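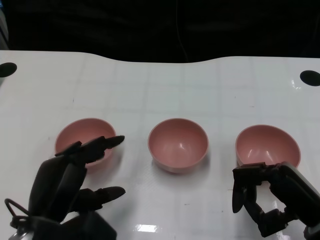
Prorkitell Home Support
Ticket subject: Gray ring marks on white tabletop under Stekeo bowls
Category: Tableware / Surface marks
Products: Stekeo bowl (pink), Nông tabletop (white gloss, grid pattern)
Customer: Trí Ông
Opened: July 2022
Status: Solved

Trí Ông wrote:

I have a Nông top in the white gloss with the gray grid, bought in May. I bought the pink Stekeo bowls in the same order. Since then I keep finding faint gray rings on the table wherever a bowl has been sitting. They are partial rings, more like a crescent, and a little smaller than my palm.

The bowls stay out on the table most of the time. We use them for fruit and keys, and they get moved to one side when we eat. The marks are hard to see from straight above. If I crouch down and look toward the window they are easy to see, and they show up worse than the grid lines do.

I have tried a damp cloth and then a damp cloth with dish soap. The soap took off some of it. What was left didn't change after several more passes. I want to know if this is damage to the top or something coming off the bowls, and which one I should be returning if it comes to that.

Prorkitell Support replied:

Hello, thank you for the details. Please don't use anything abrasive on the tabletop until we know what the marks are. That includes scouring powder, melamine sponges and the green side of a kitchen sponge. The gloss finish will go dull and we can't fix that with a cleaner.

Please check these and write back:

Run a fingernail very lightly across one of the marks. Does it catch?
Wet the mark with plain water. Does it disappear while wet and come back when dry?
Turn each bowl over and wipe the underside with a dry white paper towel. Is there anything on the towel?
Do all of the bowls leave marks, or only some of them?
Have you used any polish, wax or spray on the tabletop?

Trí Ông wrote:

Fingernail doesn't catch on any of them.

With water on it the mark looks the same. It doesn't disappear.

Paper towel: one bowl left a gray smudge on it. The others left nothing I could see. I hadn't thought to look underneath before. The one that smudged feels slightly rough on the bottom if I run a thumb over it, and the others are smooth.

I can't say if they all leave marks because I never kept track of which bowl was where. They look identical from the top.

Polish: yes. I used a spray furniture polish on it a few times when it was new. I don't have the can anymore.

Prorkitell Support replied:

That helps. A mark that doesn't catch and doesn't change when wet is usually sitting on top of the finish. A scratch that you can't feel will often hide under water and come back as it dries.

We think there may be two things going on. The rough bowl is rubbing off a little material or picking up grit and leaving it behind. The polish leaves a soft film on gloss tops, and that film holds on to whatever is dragged across it. We would like to separate the two before sending you anything.

Please do the following.

Put a small piece of masking tape under each bowl's rim on the outside and write a letter on it so you can tell them apart. Put the rough one down as C.

Clean one area of the tabletop with Hitlow surface cleaner, or any mild pH neutral cleaner if you don't have that. Mix 2 drops in a cup of warm water, wipe with a soft cotton cloth, then wipe again with plain water and dry it. Leave the next area as it is. The grid lines are handy for keeping the areas apart.

Set each bowl down on the cleaned area and twist it gently a quarter turn. Wipe the bottom of the bowl, then do the same on the uncleaned area. Use a fresh spot each time. Write down what you see.

Trí Ông wrote:

I had Hitlow already, the unscented one. Results:

Cleaned area
Bowl A: no mark
Bowl B: no mark
Bowl C: faint gray mark, came off with a dry cloth

Uncleaned area
Bowl A: a dull smear, no gray
Bowl B: same as A, maybe a little less
Bowl C: gray crescent, same as the ones I wrote in about. Dry cloth did not remove it. Wet cloth took off some.

The cleaned area also feels different. The rest of the table has a slight drag when I slide my hand along it, and the cleaned part doesn't. The bowls slide more easily there too, which I'm not sure I like. I bumped A with my sleeve and it moved farther than I expected.

One more thing. I noticed the old marks are mostly toward the middle and hardly any near the back edge. The back is the side with the curve. We don't reach back there much.

Prorkitell Support replied:

Thank you, that is a clear result. The film needs to come off the whole top, and bowl C needs its underside smoothed. The tabletop is not damaged as far as we can tell from this. The marks being in the middle fits with where the bowls get pushed around.

For the tabletop:

Take everything off it. Work in small areas with the same Hitlow mix and change the water when it turns cloudy. Rinse each area with plain water before moving on. If an old mark is still there, lay a cloth dampened with the mix over it for 20 minutes, then wipe. Don't let the cloth dry out on the surface. Repeat if needed.

Do the edge as well. Polish collects along the wavy side, and it will get onto the cloth and back onto the top if it's left there.

For bowl C:

We can exchange it, or we can send you finishing pads. If you would like the pads, start with the 2000 grit, wet, in small circles on the underside only. Wash the bowl and feel it. Finish with the 3000 grit. Keep the pads away from the tabletop and away from the inside of the bowl. Wash and dry the bowl fully before it goes back on the table.

Please let us know which you prefer.

Trí Ông wrote:

Pads please. If I exchange it the color might not match. The pink on these is pretty muted and the ones in the store the last time I looked seemed brighter, although that could have been the lights.

I'll do the table this week.

Prorkitell Support replied:

The pads are on their way, no charge. There are two of each grit in the envelope. The grit is printed on the back in small type, so check it before you start.

Internal note (support): Sent pads. Asked stockroom to feel the undersides of the pink Stekeo bowls on the shelf. If more rough ones turn up, add to the known issues page. Also the care card for the Nông top says "wipe clean" and has nothing about polish. Passed to whoever handles the cards.

Trí Ông wrote:

Update on the table. It took most of an afternoon. The water was cloudy after every few squares at first and then less. I used old T-shirts as the cloths.

Most of the marks came off with the wipe. A handful needed the damp cloth, and one of those needed it twice. There is one left close to the front that I can only find if I know where to look. It's lighter than it was. I'm leaving it for now.

The whole top is shinier. I can see the reflection of the bowls in it now, and I don't remember that from before. It also shows every fingerprint, so I suppose that is the trade.

Pads haven't come yet. C is in the cupboard until they do.

Prorkitell Support replied:

Good to hear. For the last mark, try the damp cloth again with slightly warmer water. If it doesn't move after that, leave it and send us a note. Please don't add more cleaner to the mix. A strong mix leaves its own film, and you would be back to rinsing.

On the sliding: clear felt or silicone dots under the bowls will stop that. Felt is easier on the finish. Silicone grips better but should be lifted and wiped under every week or so.

Trí Ông wrote:

Pads came. I did C at the kitchen sink with the 2000 until I couldn't feel the rough patch, around ten minutes, and then the 3000. A little gray came off in the water at the start and then nothing. The bottom feels the same as the others now. There is a slightly matte spot where I worked on it, but it's on the underside.

I repeated the twist test on the clean table with all of them. No marks from A, B or C. I also left C in one place overnight with some lemons in it, so that it had weight on it, and twisted it in the morning. Nothing on the table and nothing on the paper towel.

I tried the warm cloth on the last mark and I can't find it anymore.

I put felt dots on A to see how it goes. They make the bowl sit a bit higher and it looks uneven next to the others, so I'll either do them all or take those off. The tape labels are coming off too.

The ticket can be closed on my side. If the marks come back do I open a new one or answer here?

Prorkitell Support replied:

You can answer here. A reply reopens the ticket and keeps the history together.

Summary for the record:

Problem: gray crescent marks on Nông gloss tabletop, not removed by soap and water.
Cause: rough underside on one Stekeo bowl, with a film of spray polish on the tabletop holding the residue.
Fix: tabletop cleaned with diluted Hitlow and rinsed, damp cloth on remaining marks. Bowl underside smoothed with wet finishing pads, 2000 then 3000.
Parts sent: finishing pads.
Returns: none.
Care from here: neutral cleaner and a soft cloth, no spray polish or wax. Lift the bowls to move them.

Internal note (support): Stockroom found one more rough bowl in the pink and pulled it. Other colors were fine. Known issues page updated.

Status changed to Solved.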